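# Vamitz Planner 5 - motion planning for two arms on one table

Vamitz Planner is a software package for cells where two robot arms share the same work area. It takes the object poses from your perception system, decides which arm should go to which object, and sends both arms a path that is checked against the other arm, the walls and the cables. It is made by Breller and sold with a license per cell.

Version 5 is the current release. Customers with version 4 and a valid service plan can update from the console without a new license key.

## What is in the package

- **Planner core** - runs on the cell computer, Linux only
- **Dhanial** - the perception module, finds the objects and estimates grasp points on the rim or on the body
- **Clundeck** - the browser console for setup, logs and replay
- Driver pack for position-controlled arms with six or seven joints
- Command line tools for import and export of cell models

Dhanial can be left out if you already have your own perception. In this case you send poses to the planner over the local socket, and the message format is described in chapter 11 of the manual.

## Shared space

Most planners for two arms lock a zone when one arm is inside. This is safe but it makes the other arm wait a lot. Vamitz Planner works with time instead. Every path is stored together with its timing, and the second arm is allowed into the same region when the first one has left it according to the plan. If an arm is late by more than the limit you set, both arms slow down and the plan is calculated again.

The priority between left and right arm can be fixed, alternating, or decided by the shorter path. We recommend the last one for sorting and for clearing a table.

## Cable model

Cables that run outside of the arm are a common reason for stops. In Clundeck you draw the cable as a chain of points between the wrist connector and the base, and you enter its free length. The planner then keeps a margin for the loop and limits the wrist rotation, so the cable is not wound up after many cycles. The model is simple and does not calculate real cable physics. For very stiff cables please set the margin larger.

## Round and flat objects

Plates, lids and trays are difficult because the gripper must come to the edge at a low angle. Dhanial 5 has a new rim mode. It fits a circle or ellipse to the outline, also when part of the rim is hidden by a gripper, and proposes several grasp points around it. The planner removes those which would bring the two wrists too close to each other.

Glossy surfaces can produce false edges from lamp reflections. The filter for this is on by default and can be changed for each object class.
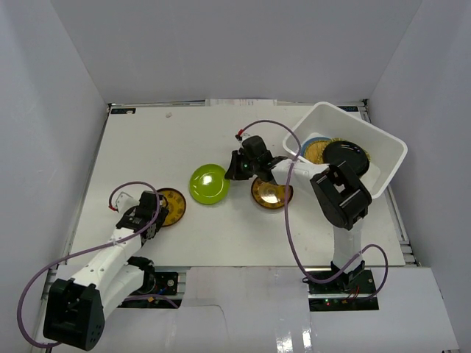

*Photo: Breller application lab*

Two arms are at work on plates lying separately on a white table, each gripper at the rim of a different plate. The bin at the right rear is modeled as an open container with sloping inner sides, and the stack in it is updated as one height map. The elbow of the right arm comes close to the bin in such a layout, so the bin needs to be in the cell model also when nothing is picked from it.

## Technical data

| Item | Value |
|---|---|
| Arms per cell | 2 |
| Objects tracked at the same time | up to 212 |
| Fixed cameras supported | up to 5 |
| Interface | local socket, Python, C++ |
| Console port (default) | 3468 |
| Log format | open, readable with the export tool |

## Ordering

The standard license includes the planner core, Clundeck and the driver pack. Dhanial is ordered separately. A trial license is available on request and has all functions, but it stops the arms after one hour of running and must be started again by hand.

The next maintenance release is planned for March. It corrects the import of mirrored arm models and adds a dark theme to the console.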